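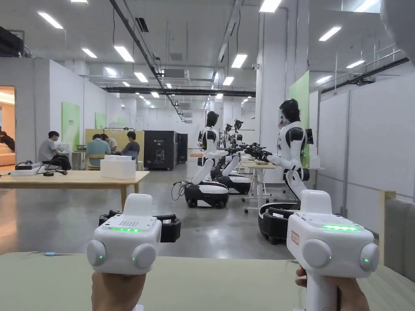 The **Verel goby** is a small reef fish whose standing as a separate species is disputed. It was named by Clifford Simard from specimens taken off Skendow, on the outer side of the Verel bank, and is said to differ from its nearest relative, the Cormier goby, in the colour of the first dorsal fin and in having fewer scales along the flank. Neither difference has held up well.

## Naming

Simard's description rests on seven preserved fish, all from one stretch of rubble slope. He gave the scale count as the main character and treated colour as support. Florence Landry, who re-examined the same jars, found that two of the seven had damaged flanks and could not be counted with any confidence. The remaining five fall inside the range she reported for Cormier gobies from the inner lagoon. Simard replied that her lagoon sample was mixed, a claim for which he has so far offered no list of the fish he would remove.

## Appearance

Adults are sandy grey with a row of rust-coloured blotches below the midline. The first dorsal fin is usually described as yellow-edged. Dive guides tend to repeat this as a sure means of telling the fish apart, though the edge fades soon after death and is weak or missing in many females. Young fish of both supposed species look alike.

## Range and habitat

Confirmed records come only from the Verel bank, at depths of roughly 14 to 20 metres. Reports from Jukstead reef are based on photographs in which the fins are folded, and should be treated with caution. The fish lives over coral rubble and shares burrows with snapping shrimps, as the Cormier goby also does. It has been called a deep-water specialist, but very little searching has been done in the shallows on that side of the bank.

## Genetic evidence

Anahera Kereama and Tanvir Weerakoon compared a single mitochondrial gene and reported a small, steady gap between bank and lagoon fish. This is the strongest argument for keeping the name. It is also what one would expect from two populations of one species kept apart by a deep channel, and no nuclear genes have been published. Dale Desjardins has argued that fish from the channel edge, where the two forms might meet, need to be sampled before the gap is given any weight.

## Status

Regional checklists are divided. Some list the Verel goby in full, while others place it under the Cormier goby with a note. No population estimate exists.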